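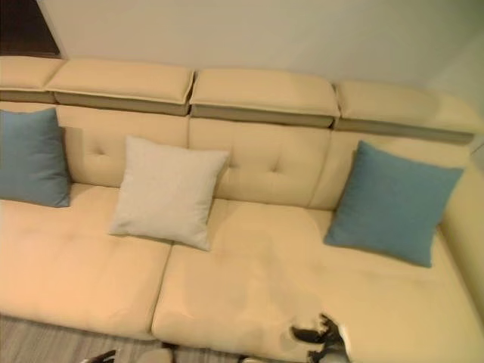 4.2 Cushions and who gets to move them

Figure 4. A sectional sofa in cream leather, with throw pillows leaning against the backrest and adjustable headrests along the top.

I went into the living room part of this study thinking that the sofa would be the easy bit. Kitchens were where I expected the arguments (and we got plenty, see 4.1), and I'd set aside maybe a page for seating. Then Vy Trình and I started reading back through the interview notes and the word "cushion" was everywhere! People who had shrugged their way through our questions on drawers and shelves had strong feelings about throw pillows, and they wanted to tell us all of them.

Most of the households in the Tornport set own a big sectional, often in leather or something that looks like it, and the type shown in Figure 4 is a good one to think with. On sectionals like this the seat and back are usually attached, so there isn't much a person can rearrange. The headrests tip, and that's about it for moving parts. Everything else you might want to change about how the sofa looks or feels has to be done with loose things, and pillows are the cheapest loose things going. One participant in Lâm told Kiều Văn that she'd spent $675 on the sofa secondhand and then kept swapping the pillows for years, "so I don't get sick of it." I love that line and I've probably quoted it at too many people.

So what counts as tidy? We asked everyone to describe the sofa as they'd want a visitor to find it, and then as it usually is after dinner. The visitor version was pretty steady across homes: pillows upright against the back, nothing lying flat on the seat. The placing was where people split. Some wanted the pillows spread out along the whole length, others wanted them bunched in the corner, and a fair number of couples disagreed with each other while we sat there with the recorder on. Color came up too, mostly from people with pale sofas. A teal pillow on cream reads as a choice, one man said, but a gray one can go anywhere and so it ends up anywhere.

The after-dinner version is messier, and I think more useful. Pillows go under knees, behind the small of the back, onto the floor for kids, or into a pile at whichever end is away from the TV. The corner of the sectional is the prize seat in nearly every home we visited, and whoever has it tends to collect the pillows as well. Headrests got much less attention than I'd guessed. Several people said they had set them once and left them, a bit crooked, and a couple had to be reminded that they moved at all.

I should say something about the coding here. Vy and I each worked through the same 50 interview extracts before comparing, and our biggest mismatch was over "straightening." I had lumped in plumping, turning and wiping down. She kept those apart, and after a long afternoon with the Soduteo transcripts I came around to her way. Plumping is done to the pillow, straightening is done to the row, and wiping (a leather owner's habit, mostly) is done to the sofa itself. People talk about them differently and often give them to different members of the household. The revised codes are the ones used in Table 2.

The Rokari homes complicate this a little. Sofas there were smaller and more likely to double as a bed, so the pillows had a night job too, and straightening them in the morning was folded into making the bed up. I come back to those households in 4.3, where blankets come in.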